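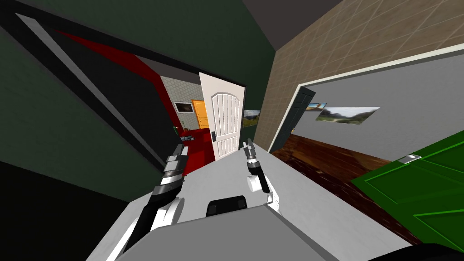
## 3.2 Wall color and judged room size

**Figure 2.** Rendered view toward a doorway, with a red room beyond and a white door.

Earlier work on color and perceived room size has mostly used printed swatches or painted scale models. Both make it hard to hold lighting constant while the wall color changes. We used rendered interiors for this reason and collected all judgments on a desktop monitor in a darkened booth at the Sutby site.

The full set held 1227 views. Each participant saw 146 of them in random order and gave the depth of the far room in centimeters, typed on a keypad. Each view stayed on the monitor for 1000 ms and was replaced by a gray mask until the response was entered. No feedback was given. Responses shorter than the viewer's distance to the doorway were treated as typing errors and dropped before analysis, leaving 2466 judgments.

Depth estimates were divided by the modeled depth and log-transformed. We fitted a linear mixed model with wall hue, wall lightness and door state as fixed effects and participant as a random intercept. Hue and lightness were entered separately, as Khumalo and Juhl had confounded them in the Bramness study.

Lightness had the larger effect: darker walls were judged nearer at every modeled depth. The effect of hue was small and did not survive correction once lightness was in the model. Door state interacted with lightness only in the narrowest rooms. Shirazi reports a similar interaction for corridors, although her viewers stood farther from the opening (see Section 5.1).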